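Quick one tonight, kettle's on and I've got 10 minutes before I have to ring my mum back.

So. Clothes. Well, fewer clothes. I did say I'd write this up and then didn't, sorry Maeve.
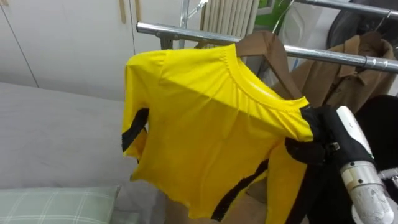
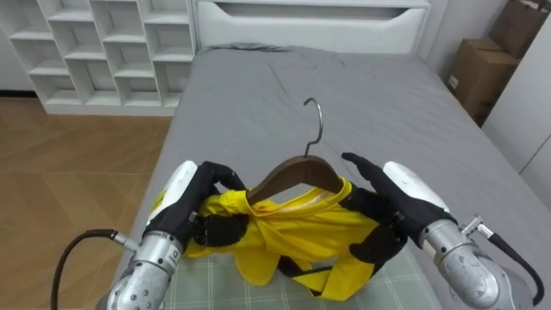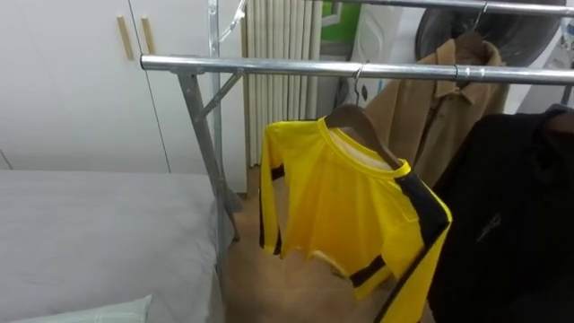
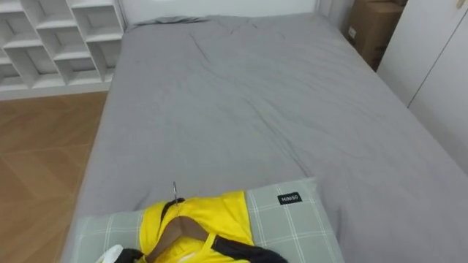 The plan was simple enough. Get rid of 100 things from the wardrobe before June, no cheating, socks count as pairs. Shanthi Uddin did it last year and has been smug ever since, and I'm competitive, so. I started with tops because tops are easy, or I thought they were. Spent a whole evening on one drawer. The trouble is colour. I own navy, grey, other navy, a sort of sludge, and I wear all of it and remember none of it. Whereas a yellow long-sleeved top like the one on the hanger up there, you'd know if you'd worn it. People would tell you. I had one that colour at college and a man on the bus called me Custard for two terms. Never threw it out though, my sister nicked it in the end and I still think about it more than anything I've bought since.

Anyway that became my rule. Can I remember wearing it? Not does it spark anything, not is it flattering. Just — where was I, who was there. If I couldn't say, it went in the bag. Brutal. Whole armfuls of navy.

Jeans were worse. Two pairs I can't do up and have moved house with twice. Beverley Rutherford (upstairs, brilliant, terrifying) came down to borrow a screwdriver and stayed to be rude about my jeans. She held up the Dikard ones and said who are these for. Fair question. They're for me in a nicer year I suppose. Bag.

Things I kept that I shouldn't have:

The interview suit. Haven't had an interview in ages, jacket smells of cupboard.

A wedding hat. Whose wedding?? Kept it anyway.

My dad's jumper, elbows gone. Not sorry about that one. It's not in the count and I'm not discussing it.

Then where does it all go, which is the boring bit and took longer than the sorting. Charity shop by the station was full up, sign in the door, no more bags please. The other one only takes stuff on hangers and wouldn't take my wire ones. I tried selling the better coats on Movov and got one message in a fortnight, from somebody asking would I post to Belgium, and then silence. Jozef Peeters at work says I priced them wrong. Jozef prices everything wrong in the other direction and gives it away so I'm not taking lessons. He did take a coat off me, mind. Looks better on him, annoyingly.

In the end Rizal Osman drove 7 bin bags to the textile bank behind the leisure centre and wouldn't take petrol money. Thank you Rizal. You can have the hat.

What I've noticed since — getting dressed is quicker. Properly quicker, I left the house on time all last week which hasn't happened since I moved here. Laundry is more often though, becuase there's less to get through before you run out. Swings and roundabouts. And the empty bit of rail bothers me. I keep looking at it and thinking it wants something. Went into Cormier at lunch "just to look", had a cardigan over my arm before I'd got past the door, put it back, went out, went back in, touched it again. Green. Didn't buy it. Might have gone by now.

Still haven't done shoes. Or the suitcase on top of the wardrobe, which I belive is mostly scarves but could be anything, I packed it two flats ago. Will report back when I can face it.

Oh and if anyone wants a Skolitz sewing machine, works fine, pedal sticks a bit, collect only, shout in the comments. Right, phoning mum.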